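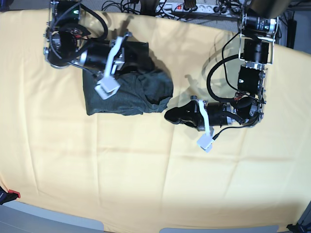 Search this site... Go

Progress report, October
Dagdag clothing reuse program, folding and packing strand

Last updated: October
2 comments

Onilent asked for a plain account of how the folding and packing strand is going, with less optimism than the last report. I have tried to give one. The short version is that the clothes are moving, the folding standard is only partly working, and I am not yet convinced that the money set aside for the second phase should be spent the way the proposal says.

Where we are

Since the start of the grant we have sorted, folded and packed 3329 garments. Most of those are T-shirts, followed by children's tops and light sweaters. The figure comes from the packing sheets, so it covers only items that went into a bag with a label on it. Items pulled out at sorting (stains, holes, stretched collars) are not in it. The last report did include them, which is why that total looked healthier than it should have. Please use the new one.

Plumura takes the packed bags and puts them on shelves. Their view is that a tidy stack gets picked up and a messy one gets dug through and ends up on the floor. I believe the second half of that. The first half I have only their word for, and I would like to see it tested before we repeat it in anything public.

The folding standard

The proposal promised one fold for all T-shirts: sleeves in, sides in, bottom up, finished as a flat rectangle that fits the shelf. On paper it takes eight lines. On the table it goes wrong at the last step more often than at any other. The bottom edge comes out straight enough, and then one end bunches up, and what should be a rectangle is a rectangle with a lump on it. The dark green shirt on the yellow cloth is a fair picture of the problem: flat along the lower edge, crumpled at the right end. A shirt like that takes up more of the stack than it should and the one on top of it slides.

I have heard three explanations for this. Thin jersey is slippery. The shirts are not smoothed out before the first fold. The written steps say "fold up" without saying where to hold the fabric. I lean toward the last one, mostly on the grounds that we can fix it for nothing. The steps have been rewritten to say that one side gets held down while the other is pulled straight, and that the loose end gets smoothed before the shirt leaves the table. It is too early to say if that helps. The first bags packed under the new wording looked better to me, but I knew which bags they were, so my opinion should be discounted.

The table covering

We spent part of the equipment line on cloth coverings for the folding tables. The argument was that fabric grips fabric and a bare tabletop does not. Yellow was chosen so that dark clothing would show up against it, and on that point I have no complaint. A dark green or navy shirt is easy to see on it and so are its edges. White shirts are fine too. Pale yellow ones, predictably, are a nuisance.

The covering creases, though. It was stored folded and the fold lines are still faintly there, up and down and side to side. I was told these would drop out with use. They have not. I doubt they spoil the fold, but anyone lining a shirt up against a crease and trusting it to be square will end up with a crooked shirt. We will press the cloths once and see if it lasts. I am not asking for money for new ones.

Emo

The Emo labeling sheets were supposed to cut the time spent writing sizes on bags. They do, a little. They also peel off in a cold van. We have almost used up the first order and I would rather go back to string tags than buy more. The saving was never large and a bag with no size on it has to be opened again at the other end.

Bags returned

Plumura sent back 13 bags this period. The reasons given were missing size (most of them), mixed sizes, and in two cases "unfolded," which I take to mean the stack had fallen apart in transit. I can't tell from this whether our folding is bad or the bags are too big for what we put in them. Smaller bags would answer the question cheaply.

Budget

Spending is under plan, which sounds good and mainly reflects the fact that the second set of shelving has not been ordered. I would hold off on it. The shelving was sized for perfectly flat shirts, and we don't have those yet.

What I propose until the next report

Keep the rewritten folding steps as they are and resist changing them again halfway through.
Check the last fold on one bag in every batch, before it is closed.
Try the smaller bags with Plumura.
Stop ordering Emo sheets.
Leave the shelving money unspent.

I would also ask Onilent to drop "shelf-ready" from the program summary for the time being. Some of the shirts are, and I can't yet say how many.

Shares: 8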